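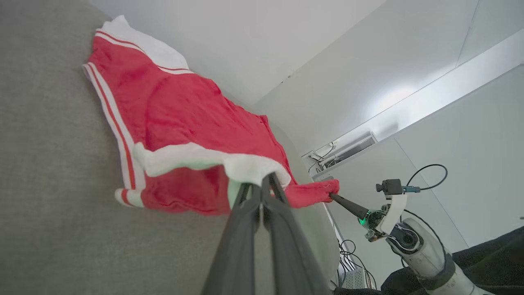 A budget for a two-arm garment handling station should be prepared from the task outwards, beginning with the item to be handled and ending with the arms. Departments that begin with the arms commonly find that half the cost has been left out. The work itself shows where the money will go. With a soft red garment held by its white trim in the left gripper and by a sleeve-like section in the right, the list of things to be paid for already includes two arms, two sets of fingers, a camera on its bracket, cabling and a padded surface to work on. Each of these needs a line of its own in the request.

This page sets out the steps for preparing an equipment request at the Gristgate and Silley sites. It applies to new stations and to the replacement of a complete arm. Single spare parts are ordered through the stores in the usual way.

Issued May 19, 2021

Before you start

You will need the approved task sheet, a floor plan of the room and the name of the budget holder. Requests for Silley must also carry the room code; the fabric handling room is 302.

Step 1. Write down the task

State what is to be handled, in what condition it arrives and in what condition it must leave. "Folding clothes" is too wide to be costed. "Folding one child's top, placed flat, sleeves out" can be costed. If the garments vary, name the largest and the most awkward.

State also whether the task needs one arm or two. Pulling fabric taut from two points is two-arm work, and a request for a single arm with a second "to follow" will be returned. Arms bought a year apart may differ in firmware, mounting holes or cable length, and matching them later has cost us more than the discount was worth.

Step 2. List the equipment in groups

Use the groups below in this order. Leave none out. Where a group does not apply, enter nil.

Arms and controllers
Grippers and finger sets
Cameras, brackets and lenses
Cables, connectors and power supplies
Stands and work surfaces
Computer and storage
Guarding and emergency stop
Spares

Grippers should be quoted with the exact fingers the task calls for. Long tapered fingers suit thin fabric and the edges of trim; broad padded ones suit boxes and tubs. The two are seldom priced alike, and suppliers will quote the standard finger unless told otherwise.

Work surfaces are the group most often forgotten. An upholstered bench and a bare table behave quite differently under a fingertip, and a station planned for one should not be costed on the other. Measure the clear area needed with both arms at rest, then add the space taken by finished items. A folded garment left at one side still takes up room that the next one may need.

Step 3. Obtain quotations

Three written quotations are required for arms, and two for any other group above the purchasing limit. Kneževič and Flerik both hold supplier accounts with us and may be approached directly. A firm without an account must be set up first, so allow eight working days before expecting a quotation you can use.

Ask every supplier for the following in writing:

Price for each unit, with and without delivery to site
Length and terms of the warranty, including whether fingers are treated as wearing parts
Lead time for a replacement wrist camera
Cable lengths supplied, and the price of longer ones
Whether training is included, and for how many staff

Quotations remain open for different periods. Record the closing date beside each figure — a price that lapses during approval must be sought again, and the request goes back to the start of the queue.

Step 4. Allow for running costs

The purchase price is entered in the first year. Running costs are entered separately for each of seven years, which is the period over which the organisation writes down this class of equipment.

Running costs include finger replacement, recalibration of cameras, software licences, cleaning or re-covering of the work surface, and the time of the person who operates the station. Operator time is to be shown even where the post is already funded. Fabric samples and test garments are consumables and belong here too. Plan for 50 garments at the outset, in the colours and sizes named on the task sheet.

Step 5. Check the room

Walk the room with the floor plan in hand. Confirm the position of sockets, network points and wall vents, and note any glare on walls that may reach a camera. Check that cables can drop from each arm without crossing the work surface.

Then sit or stand where the operator will be. Both grippers, the full working area and the place for finished items should be in plain view from there. On a clear grey surface with the arms set well apart and a folded red item to the right, any fault in the layout is easy to spot. With a garment stretched between the grippers it is much harder, so do this check before work begins. 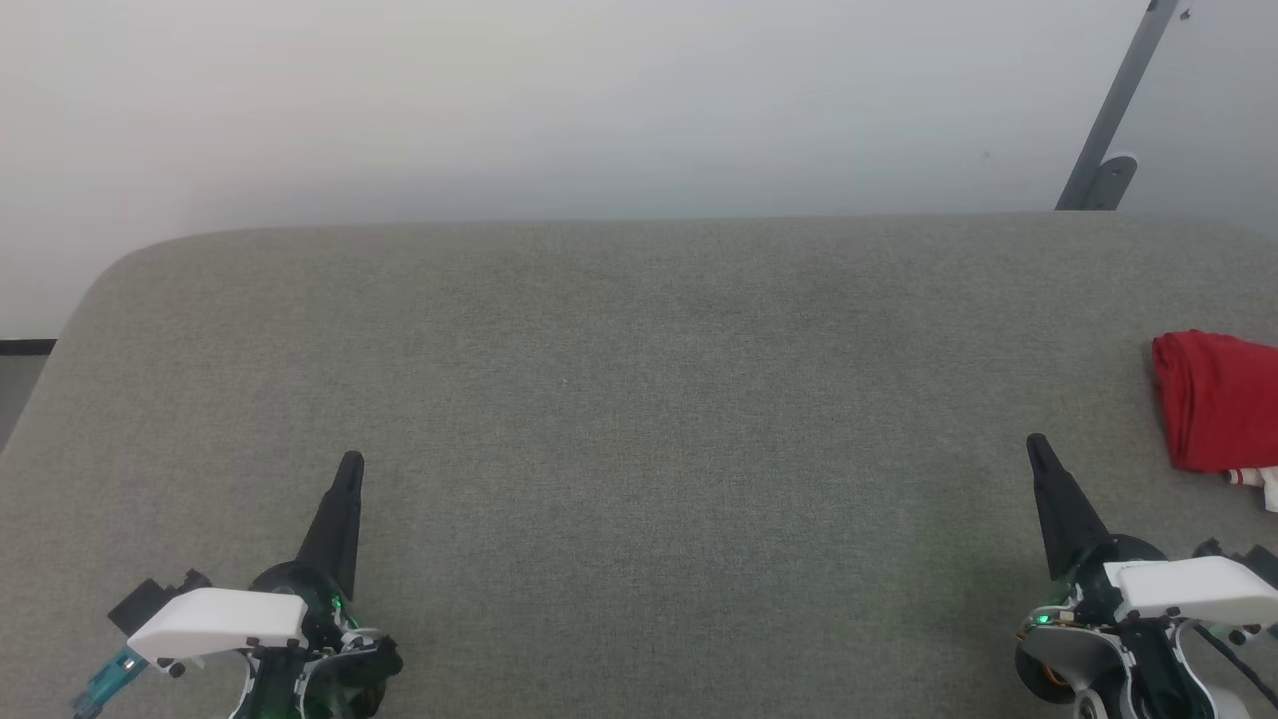
Step 6. Submit the request

Send the completed form, all quotations and the marked floor plan to Mortimer Mbeki, Equipment Planning, as one file. Requests sent in parts are held until the last part arrives.

The panel considers requests in the order received. Those intended for the current financial year must be with Equipment Planning by the end of August. A request received after that date is treated as a request for the following year, and its running costs should be moved on accordingly.

After approval

Orders are placed by Purchasing only. Do not confirm a price or delivery date with a supplier yourself, even where the quotation is about to close. Let Purchasing know and they will ask for an extension.

On delivery, check each box against the order before signing. Serial numbers for arms, controllers and cameras are entered in the asset register by the receiving department — finger sets and cables are recorded by quantity. Keep the original packing for the arms until the warranty has ended.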